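# Tenetti T3 two-finger parallel gripper with wrist camera

The T3 is an electric two-finger gripper for light bench and service work. It ships with a wrist camera bracket, one set of flat finger pads and one set of angled pads. Pletton stocks the T3 as a single unit or as a kit with the Amegashie flange adapter.

## Demonstration at the Pletton open day

The T3 can be seen running at the Pletton open day in October. The demonstration cell handles everyday containers: drink bottles, jars, mugs and small boxes. All items are household stock. They have been used before, and some have worn or chipped finishes. New parts with clean surfaces tend to give a flattering result on grip and on vision, and most buyers will not be running new parts.

Visitors may bring an object of their own. It should weigh no more than 2000 g and should fit on the table without a fixture. Open containers must be empty. Glass is accepted only at the operator's discretion.

A standard session takes 5 minutes per object. The operator teaches an approach, sets the closing force and runs the grasp 3 times. The wrist view is shown on a monitor beside the cell, so that pad contact can be checked as the fingers close.
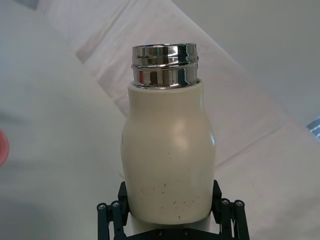 Tapered bodies are the usual source of questions. A parallel grip on a tapered side has less contact area than the same grip on a straight wall, and the object may ride up or down as the force comes on. The angled pads reduce this but do not remove it. For a painted or coated finish, start at the lowest force setting and step up - the default setting is meant for bare plastic and cardboard.

Bright metal is the other common one. Polished parts reflect the room, and edge detection can lock on to a reflection instead of the part. Where possible, teach the grasp from the matte portion of the object and leave the shiny portion out of the search window.

## Configuration

- Drive: electric, no air line required
- Fingers: two, linkage driven, black finish
- Pads: flat and angled, both sets included
- Camera: fixed at the wrist, looking along the fingers
- Mounting: direct, or with the Amegashie adapter
- Control: Atetti controller, software version 3 or later

The Atetti controller is sold separately. Units already running an earlier version can be updated in place; force settings are kept, but taught positions should be checked before the first run.

## Ordering

Part number 655 covers the gripper, bracket and both pad sets. Add suffix A for the Amegashie adapter. Replacement pads are sold in pairs and should be changed as a pair. Open day slots are booked through the Pletton sales desk - please state the object, its weight and its surface finish when booking.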